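Kavbridge says its tidying robot learned from 53 demonstrations. We'd like to see the rest of the sums

Kavbridge put out a notice in May saying that its household tidying program, Flirnik, can now be taught a new chore in a single afternoon. An operator steers a robot arm by remote control, the system records each run, and a model trained on the recordings takes over. According to the company, 53 demonstrations were enough for the chore it chose to publish, clearing odds and ends off a bathroom surface.

It is a cheerful announcement, and the number is doing a lot of work in it. The runs were all collected in simulation, which the notice mentions once, in the second to last paragraph. In a simulator the operator can reset the room with a keypress. The lighting behaves itself and a dropped object costs nothing. Anyone who has tried the same thing with a real arm in a real bathroom knows how long the resetting takes, and how much of the afternoon goes on it.

Steering an arm this way is also harder than the company's wording suggests. The operator has to judge depth on a flat screen, bring two fingers down beside an object and close them without knocking over whatever stands next to it. A shoe on a cistern lid is a fair test of that.
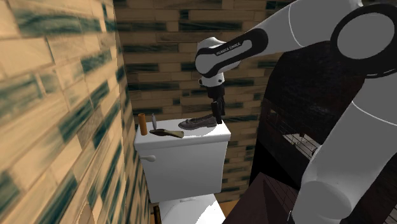 Kavbridge says its operators had 12 hours of practice before any recording began. Those hours are not part of the afternoon. Nor are the runs that were thrown away, and the company would not tell us how many there were. It said only that failed attempts were "filtered before training", which could mean a handful or could mean most of them.

Then there is the success rate. Flirnik is said to finish the chore 80 per cent of the time on layouts it has not been shown. The new layouts use the same objects in the same simulated room, moved to different spots. That is a useful thing to measure, but it is a long way from a different room, and further still from somebody's house. A tidying robot that fails one time in five would also need a person standing by, and the notice has nothing on what a failure looks like.

The recording tool itself, Plotero, may be the better story. It lets an operator stop halfway through a run, back up and redo the part that went wrong, so a good start isn't wasted on a bad finish. Moura, a smaller outfit that makes teaching rigs for packing lines, has been trying it out and says it has cut the time its staff spend repeating themselves. It has not put a figure on that either.

Kavbridge plans to repeat the work on a physical arm with 8 household chores, and says it will publish the discarded runs alongside the good ones. It has not given a date for either.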